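Ticket 326 - Shared printer queue, Gevthorpe office
Status: Closed
Handled by: Radosław Kołodziej, Symonenko IT Support

Reported fault
Staff on the first floor report that documents sent to the Caden queue are accepted but do not print. The queue held 26 jobs when the ticket was opened.

Log
09:10 - Printer reached from the print server. Toner and paper levels normal.
09:25 - Queue paused and restarted. Jobs remained at "spooling".
09:40 - Spool folder found to be full. One scanned file of 900 pages had been submitted four times by the same account. All four copies deleted.
10:05 - Queue cleared and service restarted. Test page printed.
11:30 - Zostatix, the print accounting program, was still showing the old jobs. Its records were refreshed by hand.

Action taken
A limit of 110 pages per job now applies to this queue. Longer documents should be sent to the print room.

Attachments

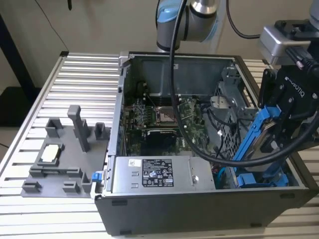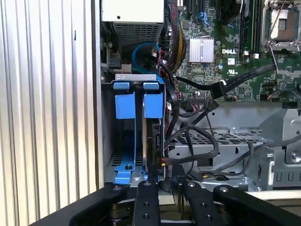
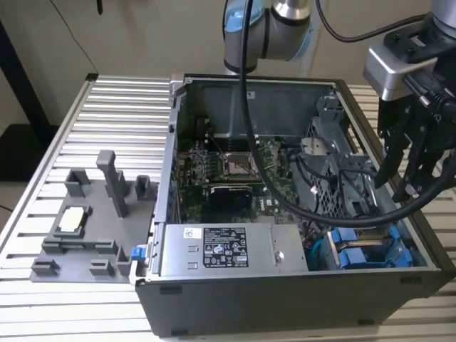
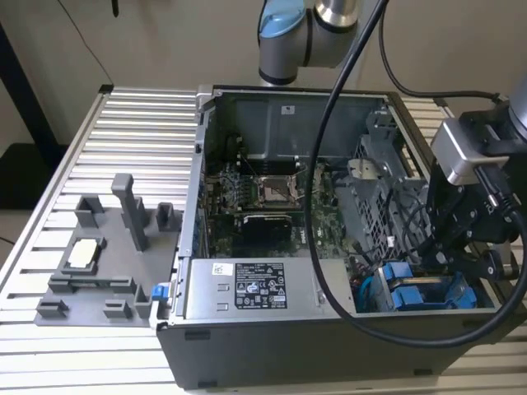

Desktop computer with the side panel removed.

Do staff need to send their documents again?
Any job sent before 10:05 was removed when the queue was cleared and must be sent again. Jobs sent after that time are not affected.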